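**Ticket 2551 - grasp-width labels drift on hand-held demos**

Opened by: Yamuna Nadar
Assigned to: Bheki Mofokeng
Component: Gelleo label pipeline
Status: open, workaround in place

Policy trained on the March demos closes too early on small round items. Of 52 rollouts, 40 ended with the jaws shut before they were level with the object. Same checkpoint is fine on boxes and cups.

Tried so far:

- Retrained with a new seed. No change.
- Swapped the wrist camera calibration for the older one. Slightly worse.
- Replayed the raw demos next to the width labels. The labels go to "closed" several steps before the pads reach the object.

Ntombi pulled the steps where label and image disagree most. Nearly all are on soft, patterned backgrounds. 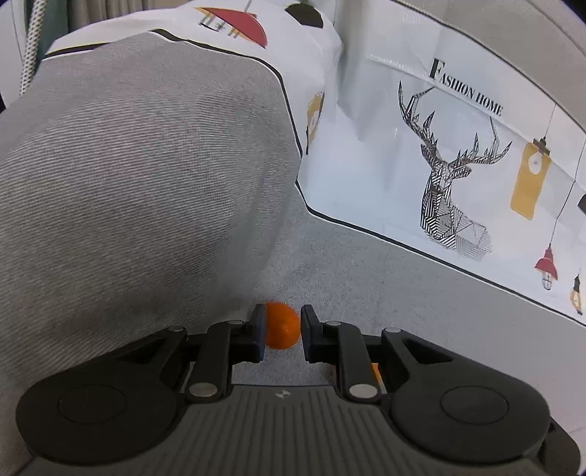 The width estimator works from edges near the pads, and it was tuned on plain table tops. It has no idea which edges belong to the gripper. With a deer in hatched lines and lettering on the fabric behind, there are plenty of strong dark edges for it to lock on to, and a soft crease in the fabric runs down towards the orange ball as well. I masked everything outside the jaw area and re-ran the labels on this demo. The early close went away.

**Bheki:** Mask is in the Osden branch now. Please don't merge yet - it clips the pads when the jaws are fully open.

**Prasert:** Could we take width from the link pins instead? They stay in view on the clips I checked.

**Yamuna:** Worth a go. I'll compare pins against mask on the held-out demos and post both error curves. Leaving this open until the retrain is done.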